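Search posts
Search
Latest Top Media

Sibel Ersoy
Thread on laminated dough at home, specifically why butter breaks into flakes inside the block and what to do before it happens. Croissant ratios, but the same applies to kouign-amann and most Danish doughs.

Starting formula, because people will ask. Flour 1000 g, water 480 g, milk 60 g, sugar 110 g, salt 20 g, instant yeast 12 g, soft butter 50 g in the dough. Butter for the block is 500 g. Halve everything for a home counter.

Flour should be 11.5 to 12 percent protein. Bread flour at 13 works but fights the rolling pin by the second fold. I use the Heser all-purpose, which runs strong for an all-purpose. Check the bag, mills differ.

Mix to a smooth dough and stop there. Full windowpane is too far. Rolling develops gluten too, and you are going to roll this dough four times.

Dough temperature out of the mixer: 75 F or under. If your kitchen is hot in August, chill the flour overnight and use ice water. My dough came out at 81 last summer and was puffy before the butter went in. Puffy dough tears.

Flatten it to a rectangle before it goes in the fridge. A ball takes hours to chill through and the center keeps fermenting. Mine is an inch thick, wrapped tight, overnight.

Butter block. 82 percent fat or higher. Regular American butter is 80 and the extra water makes it brittle when cold and greasy when warm. You can laminate with it, the window is just narrower.

Pound the butter cold between sheets of parchment, then roll to an even thickness. Fold the parchment to the size you want first and roll the butter into the corners. For a half batch I make a 7 inch square.

Bend test. Take the block out and bend it over the edge of the counter. It should flex like a leather belt. If it snaps, wait 3 minutes and try again. If it smears or leaves a shine on your thumb, back in the fridge.

For me the block bends properly between 55 and 58 F. The dough should be colder than that, 38 to 40. Cold dough feels as firm as slightly warmer butter. Matching the firmness matters more than matching the thermometer readings.

Most of the flaking I see is from butter at fridge temperature going straight into the dough. It feels fine for the first pass of the pin. Then it cracks into plates, you get bare dough between the plates, and those layers fuse in the oven.

Lock-in: dough twice the length of the butter, same width. Butter in the middle, bring both ends in to meet, pinch the seam. Slit the two folded sides with a knife. That relieves the tension and keeps the corners square.

Press along the length with the pin before rolling. Short presses, an inch apart, then roll. Pressing warms the butter a little and tells you if it is going to crack. You can feel it through the dough.
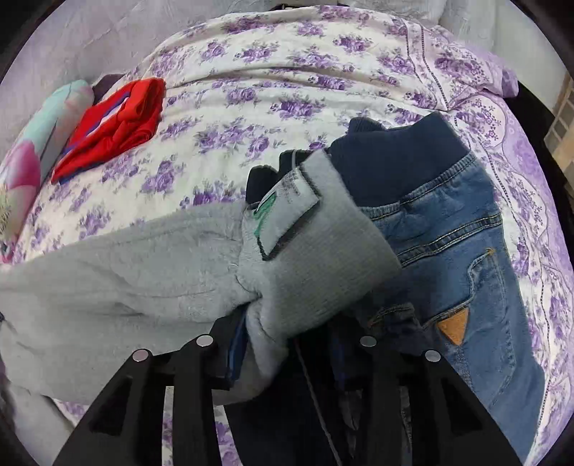

Folds. I do one double and one single. Double gives 4, single gives 3, so 12 layers of butter. Three singles gives 27 and a finer, more bread-like crumb. Neither is wrong. More than 27 at home and the layers start to disappear.

Rest 30 minutes in the fridge between folds, 45 if the dough springs back. Longer than an hour and the butter hardens past the bend point, so leave the package on the counter for 7 or 8 minutes before you roll again.

Oğuzhan Coşkun asked about the freezer. Yes for 10 minutes, turned over once. Past that the outside sets hard while the middle stays soft, and you get cracks at the edges only.

If it has already cracked: stop rolling. Leave the dough on the counter 5 minutes, press gently all over, and continue. Small cracks partly close. Large plates do not. Bake that batch as a morning bun in a muffin tin, where the layers matter less.

Final sheet is 3/16 inch for croissants. Trim all four sides. The trimmings go in a loaf pan with sugar between them.

Proof at 76 to 78 F. Butter softens enough to leak above 82, and an oven with the light on can pass that easily. Mine reads 88 with the door shut. Put a thermometer in there before you trust it.

Proofing takes me 2 and a half hours. Ready means the layers are visible from the side and the whole thing wobbles when the tray is nudged. A pool of butter in the oven usually means underproofed, sometimes too warm.

Bake at 400 F for 10 minutes, then 360 for 12 more. Convection, subtract 25. Darker than you think. A pale croissant collapses at the waist while it cools.

Several questions about the rolling pin. Straight, no handles, 20 inches. Mine is a Drimus. Any heavy dowel does the same job.

Correction to the butter post: the 7 inch square is for 250 g of butter. For the full 500 g, use a 10 inch square.

Last updated 4:40 pm
Contact | Copyright Tembridge | Back to top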